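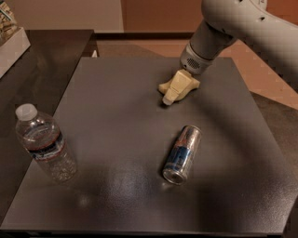

Wesent Tabletop Arm: Your Questions

What is Wesent?
Wesent is a tabletop arm service for people who want to try robot picking without building a whole lab first. We lend you the arm, a gripper and the Zerkum software, and you bring a table and whatever you want it to handle. We love seeing what people come up with!

What should I start with?
Things you already have in the kitchen. A drink can on its side is a great first object (curved, shiny, and it makes you think hard about your approach angle), and a plastic bottle with some water in it makes a good second one. Add something soft like a sponge once you feel comfortable.

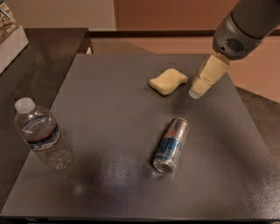
Mixing hard and soft objects is where the fun starts, so leave plenty of open space between them at first. You can crowd them together later, when your grasps are steady.

Do I need a special table?
No. Any sturdy table will do, and a plain dark board on top helps the objects stand out. Watch for glare from ceiling lights. Sliding the board over a little often fixes it.

How many practice runs come with the service?
The starter plan covers 1000 saved runs. Our longest trial so far, at the Sosatside workshop, reached 1294, and the team there was still asking for more in March.

Can I write my own tasks?
Yes, please do! Zerkum comes with 16 ready-made tasks, and you can copy any of them and change the steps. The Subramaniam add-on lets you string two tasks together, such as moving a can and then a bottle.

The gripper stops above the table and won't go down. Is it broken?
Probably not. Check the table height setting first. If it's too high, the arm will hover over your objects and wait.
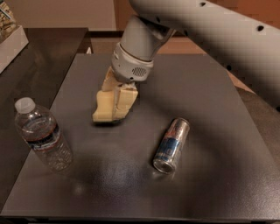
Lower the setting by 2 millimeters at a time and run the height check after each change. Keep your hands off the board while it runs, and keep the stop button within reach.

Can I swap the fingertips?
Yes, they come off with the small hex key in the lid of the case. Run the height check again after any swap.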